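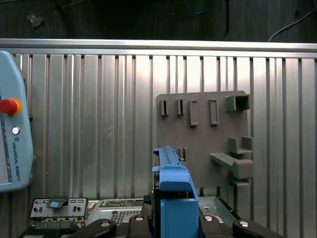 Ruvico is our method for teaching a robot arm to put computer parts in by first having it take them out. The Brasstead group in Dredanitz has been running it on desktop PC hardware since May, and this page holds the bench view from that work with our notes on how the method is used and what came of it. The computer hardware is held down with black toggle clamps, and the gray 3D-printed board on the aluminum wall has slotted holders along its top edge for parts to be parked in between tries. The blue plastic part standing in front of the board is the one people ask about most. It is also the one that gave us the most trouble, for reasons given further down.

Brasstead bench, Phillips room. Universal Robots teach pendant at the left, fixture board on the ribbed wall panel, metal I/O shield at lower left.
Photo and notes: Lleucu Powell. Fixtures: Masaru Nomura.

The method

A person teaching an arm to insert a part has to do the hard bit by hand every time. The part has to be found, lined up, tipped to the right angle and pushed home, and a person doing this through a robot makes a lot of small corrections. Those corrections end up in the training data. A policy trained on them copies the hesitation along with the skill, and you get an arm that hovers over a slot and wobbles.

Taking a part out is easier. It starts in the seated position, so the exact end point of the insertion is known before anything moves. The arm pulls the part free, carries it off and puts it in its pocket. We record the whole motion, then play it backward to make an insertion demonstration. The path into the slot is then the path out of the slot in reverse, and it ends at a seated part by construction.

The idea of running a removal backward has been around for a long time. What Ruvico adds is a way of dealing with the parts of the motion that don't reverse.

What doesn't reverse

Position reverses well. Force does not. When a part is pulled out, friction acts against the pull, and the readings at the wrist have one sign. When it is pushed in, friction acts against the push. A latch that lets go with a soft tug may need a firm shove to close. If the recorded forces are simply flipped in time, the policy learns that a part slides in with no effort, and it gives up as soon as it feels any.

Images only partly reverse. A single view of a part halfway into a slot looks much the same in either direction, so still images can be used as they are. Anything that leans on motion between images cannot. A cable that sways after the arm goes by will sway before the arm arrives when the recording is played backward, and a model with a few steps of history will pick up on that.

Grasping doesn't reverse cleanly either. In the removal, the fingers close on a part that something else is holding still. In the insertion, they close on a part sitting in a pocket with a bit of play. The part can shift, and then everything after it is off by that shift.

Ruvico treats each of these separately. Positions are reversed and kept. Force readings are thrown away for the contact section and filled in from a short run in which the arm actually follows the reversed path on the bench, slowly, with a limit on how hard it may push. Image history is cut to the current view. The grasp is recorded on its own, forward, out of the pocket, and stitched to the start of the reversed path.

The filling-in run is the slow step. Some of those runs fail, and a failed one is kept as a marked failure so that the recovery part of the policy has something to learn from.

Collecting the data

We recorded 200 removals, shared between two operators. Neither of them was told which way the recording would be played, and we asked them to take parts out the way they would on an ordinary repair job. One pulled straight. The other rocked the part side to side first, which is how most people get a tight one loose.

Rocking turned out to be useful in reverse. Played backward, it becomes a small side-to-side search at the mouth of the slot and then a straight push. We had planned to write a search motion by hand and dropped that plan after looking at the first set of recordings.

Removals are quick to record. The slow part of the day was putting things back so the next one could start. We did that by hand in the early weeks, and later let the arm try it with whatever policy we had at the time, with a person stepping in when it got stuck. The stuck cases went into the failure set.

Fixtures

Masaru designed the gray board so that pockets could be changed without moving anything else. The early version had holders that gripped too well. Parts came out with a snap and swung in the fingers, and the swing got recorded. The present holders are looser and the slots are open at the top. Each part has a holder in its own rough shape, narrow clips for thin things and boxy pockets for bigger ones.

The long L-shaped arm that sticks out from the lower part of the board, with a block on the end, came later. Masaru wanted a feature that the arm could check its position against at the start of a session. It does that job, and people also bump it with their sleeves.

Clamps were a longer argument. If the hardware is clamped hard, the arm can push as much as it likes and the slot stays where it is. A real PC on a real bench slides a little. Lleucu wanted some give, and Masaru wanted the runs to be comparable with each other. We clamped it. A set of runs with the clamps off is planned, and nothing on this page should be read as saying how the method does on a loose chassis.

Results

We ran 300 insertion tries with the finished policy, and the same parts with a policy trained on ordinary forward demonstrations from the same operators.

The reversed data did better on parts that go in along a straight line. It was faster to contact and it pushed with less side load, and there was far less hovering. On thin parts in narrow slots the difference was plain enough that you could tell which policy was running by watching the wrist.

On parts with a latch the two came out close to even. The filling-in step gives the policy a fair idea of the force it needs, but a latch has a point where the force climbs and then drops, and our limit was often set below that point. Raising the limit helped and also marked up some parts. We put it back down.

The blue part was the worst. It can lean while it is being lined up, and a lean that is harmless on the way out is enough to catch an edge on the way in. The reversed paths contain hardly any examples of it, because a part that is being pulled free tends to straighten itself. Forward demonstrations are full of leaning and correcting, and on this part the forward policy beat ours. Mixing a small share of forward demonstrations into the reversed set closed most of the gap. We don't yet have a rule for how big that share should be.

Two things that went wrong

Light on the wall panel. The ribbed aluminum throws bright streaks, and they move when the viewpoint moves. A policy trained in the morning did worse in the afternoon and we blamed the gripper for longer than we should have. We now change the brightness of the training images at random, and we keep the blinds where they are. Painting the panel was suggested. It is still bare metal.

Drift at the pocket. After a long session the parts sat a little differently in their holders than they had at the start, and the stitched grasp began to miss low. The check against the L-shaped arm didn't catch this, as the board itself had not moved – only the parts in it. Masaru now re-seats everything by hand before each block of tries. A proper fix would be to have the policy look at the part in its holder and adjust, and the next version of Ruvico does this for the larger parts.

What is next

The clamps-off runs come first. After that we want to try removals done entirely by hand, with no robot in the recording, to find out how much of the method survives when the path has to be read from video. Lleucu has started on the tracking for this and expects it to be poor near the slot, where fingers cover most of what matters.

We are also rewriting the force limit so that it can rise for a short moment near the end of the motion. That should help with latches. It needs a careful look at what happens when the part is not where the policy thinks it is, and until that is done the limit stays as it was for the tries described above.

The recordings and the drawings for the holders can be had by writing to the Brasstead group in Dredanitz. Please say which parts you plan to use, as the holders are specific to ours and the drawings will need changing for anything else. Visitors are welcome in the Phillips room when the arm is not running a block.

Page last changed 3rd December.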